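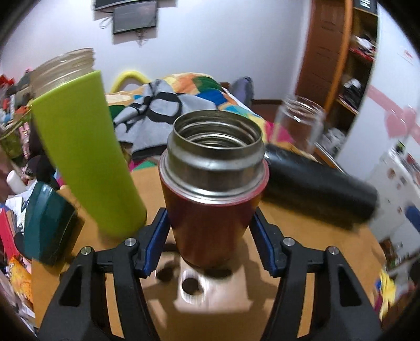
Section 3. Care of your insulated bottle

This section is for all Beltden insulated bottles with a stainless-steel neck. Please read it before the first use and keep the booklet in the kitchen drawer, not in the carton. If you have the Pavadine clear bottle with the outer sleeve, follow 3.1 to 3.3 but see the special note in 3.4, for the sleeve must come off.

3.1 Before the first use

1. Take off the lid and put it aside. Remove the paper ring from the neck, if there is one.
2. Look inside the mouth under a good light. The wall should be clean and without loose pieces. Fine rings in the metal are from the forming of the steel and are normal.
3. Fill the bottle with warm water and one small drop of dish soap. Brush the wall from the bottom up to the mouth.
4. Rinse three times with clean water.
5. Stand the bottle open and upright on a dry surface and leave it until no drops remain inside.

Note: A new bottle can have a light smell of metal. It goes away after two or three washings.

3.2 Filling with hot drinks

1. Warm the bottle first. Pour in 300 ml of hot water from the tap, close the lid, wait 4 minutes, and empty it.
2. Put the bottle on a flat table. Do not hold it in your hand while you pour.
3. Fill up to the lower edge of the neck and no higher. The large model holds 800 ml to this line.
4. Wait a moment for the steam to leave, then screw the lid until it stops. Do not use a tool.
5. Turn the bottle on its side over the sink and look for drops. If it drips, open it and check that the seal lies flat in its groove.

CAUTION: The outside stays cool also when the drink is very hot. Always open the lid slowly, away from the face, and take a small sip first. Do not give a bottle with a hot drink to a small child.

CAUTION: Do not use for fizzy drinks, dry ice or fermented drinks. Pressure can push the lid off.

3.3 Daily cleaning

Wash the bottle on the same day you used it. Milk, soup and sweet tea must not stay inside overnight.

1. Take off the lid and pull out the seal with your fingers. Do not use a knife, which can cut it.
2. Wash the lid and the seal in soapy water and rinse well.
3. Wash the inside with a soft bottle brush. For the outside use only a soft cloth. A scouring pad will scratch the colour.
4. Wipe the steel neck dry, above all in the steps of the metal, where water likes to stay and leave white marks.
5. Leave all parts open to the air. Put the lid back only when everything is dry.

For brown tea or coffee colour inside: put in one tablespoon of baking soda, fill with warm water, and leave it for two hours with the lid off. Then brush and rinse. Never use bleach – it attacks the steel and the damage can not be repaired.

Note: The insulated bottle does not go in the dishwasher, the microwave or the freezer. Only the lid, without its seal, can go on the upper rack.

3.4 Special note for the Pavadine clear bottle

This bottle is not insulated and is for cold drinks only. Before washing, unscrew the lid and pull the sleeve down and off. Water can be caught between the sleeve and the wall, so dry both separately. Clean the screw thread at the neck with an old toothbrush. If the lid becomes hard to turn, there is usually dried juice in the thread.

3.5 Storage

1. Store every bottle with its lid beside it, never screwed on.
2. If there is room, stand the bottles upright. A bottle on its side rolls easily and may fall from the table.
3. For a long time without use, put a spoon of dry rice in a small paper bag inside the bottle. Take it out before you fill again!

A dent in the body can break the insulation. To test it, fill with hot water, close, and touch the outside after five minutes. If one spot feels hot, the bottle will no longer keep the drink warm and should be replaced.

New seals are sold in pairs, part 363, from the Beltden shop. Please tell us the colour of your lid when you order, as the black lid takes a thicker seal.

Text: Trinidad Cabello. Checked by Yareli Sandoval.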